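Small boxes, small table – getting the packing corner to work

Posted 2020-10-31 by Asnakech Gudeta
Filed under: Packing & storage

Quick one tonight, back to back with the shelf labels so excuse the typing. A few of you asked how I sort the little cardboard drawer boxes without ending up with the whole kitchen covered. Short answer – one table, marked out, and nothing else lives on it.

The table first. Square is best. Doesn't need to be big. You want to reach every corner without leaning on your stomach. Mine came from a secondhand place in Zellik and it wobbled, so: folded card under one leg, then a proper felt pad when I got round to it. White top is good because you see crumbs and bits of tape straight away. Shows every pen mark too. Rubbing alcohol on a rag, done.

Mark the top. Black tape, or a line drawn on if you don't mind it staying there. Go all the way round, a bit in from the edge. Anything outside the line gets knocked off sooner or later, so keep stuff inside it. Then outline a spot on one side for things waiting and leave the other side for the box. Sounds fussy. Saves me looking for the tape every two minutes.

Tape tips while I'm on it:
Wipe and dry the table before you start, greasy tops won't hold.
Press from the middle outwards.
Cut corners with a blade, dont tear them.
Replace it when the ends lift. Mine goes since March without trouble, only one corner has curled.

Now the boxes. The kind with a tray and a flap that stands up. Tan cardboard, cheap, I get the Kumness flat packs and fold them myself. Fold every crease both ways before you put anything together – that one step stops the tray sticking. If it still sticks, rub a candle stub along the sides.
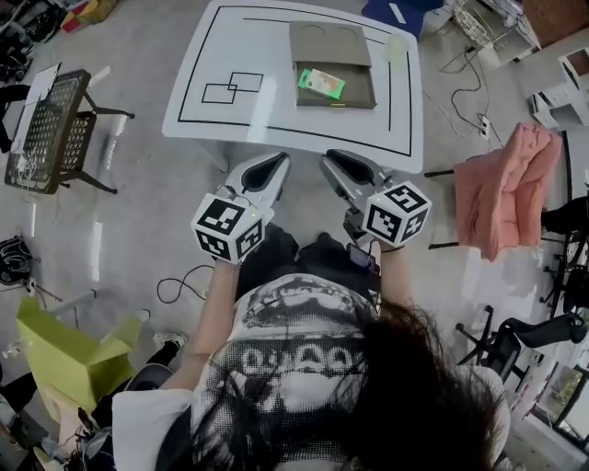
Drawer box on the right with its flap up, outlines on the left.

Put the flap up and leave it up until you're finished. Half-circle cutouts are handy for a finger when you pull. If your boxes don't have them, trace round a jar lid and cut with small scissors, not a craft knife, the knife wanders.

What goes in: flat packages first, lying down. Then the small awkward things round the sides. I stop at 300 grams per tray, more than that and the bottom starts to sag. For heavier stuff cut a second piece of card and lay it in as a liner. Five minutes work, lasts ages.

Don't mix refills and opened packs in one box. I did, and had 4 half-used packs of the same wipes at the back of the closet. Now opened goes in front, sealed behind, and a pencil tick on the box when the last sealed one is started.

Labels – pencil on masking tape, short end of the box, where you'll see it on the shelf. I tried the Guneo stick-on ones and they take the top layer of cardboard with them when you peel. Fine for plastic tubs.

Floor round the table. Do this before, not after. Shoes on, cables coiled and away from where your feet go. A spare chair next to the table is useful for flat sheets and boards, lean them across the top of the back and they stay clean. But check the seat for cords before you drag it anywhere, I pulled a lamp down that way.

Hair up if it's long, by the way. Tape and hair, you only make that mistake once. Well, twice for me.

Did 39 boxes for my sister Abera's move like this and the table was clear again by supper. Next time is jar lids and wich ones are worth keeping. If you've got a better fix than candle wax for sticky trays put it in the comments, mine leaves a smell.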